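Bench notes, 11th November

Back on the walnut ink today, after leaving it alone for far too long. The jar I put up in May has been sitting at the back of the Lanstead cupboard with a saucer on top, and I was fully expecting to open it and find a fur coat. It was fine! A bit of a skin, a smell like the bottom of a pond, and underneath that a really deep brown that went onto scrap paper like a dream. I strained it through two layers of old cotton sheet and kept the sludge, which I'll dry out and try as a stain on the drawer fronts.

Then I did what I'd been putting off and started a fresh batch from this fall's husks, so there's something to compare it with. Notes so far:

- husks already black and soft, picked over for grubs (plenty of grubs)
- rainwater from the barrel, enough to cover them and a bit more
- the big enamel pot, lid half on, lowest setting on the hot plate
- 90 minutes, topped up once when I could see husk poking out 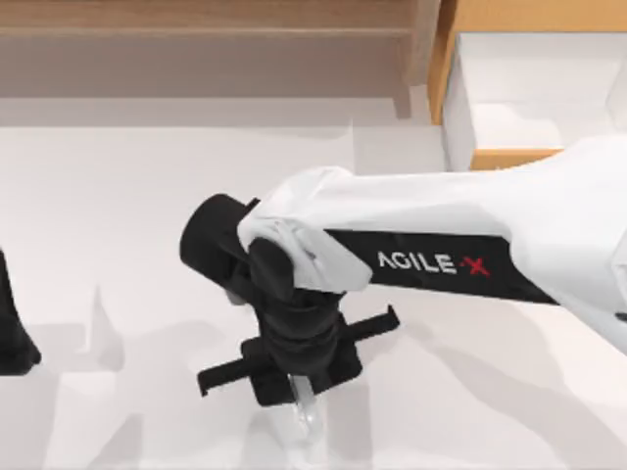

*Page last changed: 11 Nov, after supper*

I stopped at 90 because that's what the May batch got, and I want the only difference between them to be the age of the husks. I know it isn't a proper comparison when one jar has had half a year to sit and think, but it's what I've got.

Color straight out of the pot is thinner than I remember. Sort of strong tea. On the Brandia paper it dries warmer and a little pinkish at the edges, and on the cheap stuff from the roll it just sinks in and goes flat. I brushed out 7 strips of each, adding one more coat each time, and past the fourth coat I can't see any gain on either paper. It only gets shiny. So four coats is my ceiling for now, and I've written that on the inside of the cupboard door as well, seeing as I never look in this book when my hands are wet.

The gum arabic was a nuisance. I tipped it in dry, like an idiot, and it went into lumps that sat there looking at me. Ended up pushing the whole lot through the tea strainer with the back of a spoon. Whoever makes the next batch – dissolve it in a little warm water first, leave it overnight, then stir it in. It says exactly that further back in this same notebook, in my own handwriting.
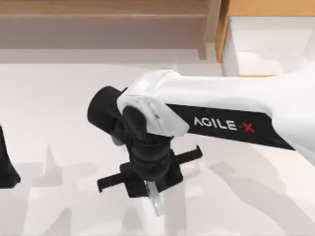

## Pens and other odds and ends

Tried both batches with the steel nib and with the reed pen I cut last week. The old ink flows nicely off the steel and gives a crisp hairline. The new one blobs on every downstroke, so it wants either more gum or more boiling down, and I'd rather boil it down first since I can always add gum later and can't take it out. The reed pen doesn't care, it just makes big happy brown marks with anything.

I wiped the nib right away both times and it still has a bluish bloom on it. Must look up whether that's the tannin getting at the steel (pretty sure it is). If so these inks are for brush and reed only, or we keep one sacrificial nib in the jar lid and don't cry over it.

Put a strip from each batch in the south window with half of it under card. The other halves are in the Yusof binder, in a sleeve, so please don't tidy them away.

Still to do:

- clove in the new jar, before it gets ideas
- ask at Vuvport if they have any of those small brown bottles left, with the stoppers this time
- dry the sludge on the tile by the radiator
- boil half the new batch down and leave the other half as it is
- scrub the enamel pot, which now has a tide line I may never shift

Fingers are brown up to the second knuckle. Lemon juice did nothing. I used gloves for the straining and then took them off to wring out the cloth, so that one's on me.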